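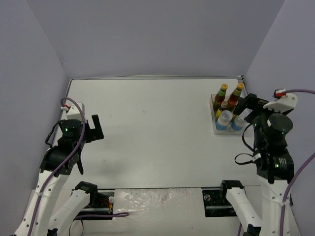
The two-arm cell, with sauce bottles in a clear caddy.

How to plan the budget for a small two-arm cell

At Ladudura we pack sample sets of sauces and condiments, and last September I was asked to prepare the purchase of our second cell. These are the steps I followed. Prices are in dollars, before tax.

Step 1. Write down the items first
Before you ask for any quote, make a list of every container the arms must handle. Note the height, the cap colour, the label and the weight when full. Glass bottles and squat bottles do not ask the same thing from a gripper. I sent this list to both suppliers, Kandoreo and Prukier, and the answers became much easier to compare.

Step 2. Separate the arms from the rest
A quote for "the arms" may not include the grippers, brackets or cables. Ask for one line for each. Our first quote from Prukier had the mounting brackets at $859 for the pair, on a different page, and I nearly missed it.

Step 3. Budget for the table and the walls
We chose a white top with plain walls on the sides and at the back. The wall panels cost us $975 with delivery. Measure your doorway before ordering - we had to send one panel back.

Step 4. Plan the cable length
Each arm has a purple cable which follows the links down to the base. It needs enough slack for the full reach of the arm. Order one spare for each side at the same time, as the lead time from Kandoreo was 21 days.
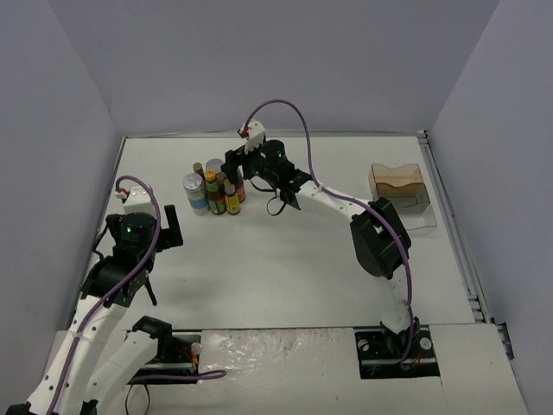
Step 5. Include money for trays and test stock
Cans, bottles and plastic trays look like small expenses, but they come back every month. Keep test stock in its own line, or it will be taken from the kitchen budget and you will have to explain it later. We also buy clear containers from Tzanetos, who accept small orders.

Step 6. Leave a reserve
I keep $1000 for things that I did not foresee. On the first cell it went to fasteners, film for covering the front platform, and one replacement motor. Ask your manager to approve the reserve together with the main order, so you do not need a second signature.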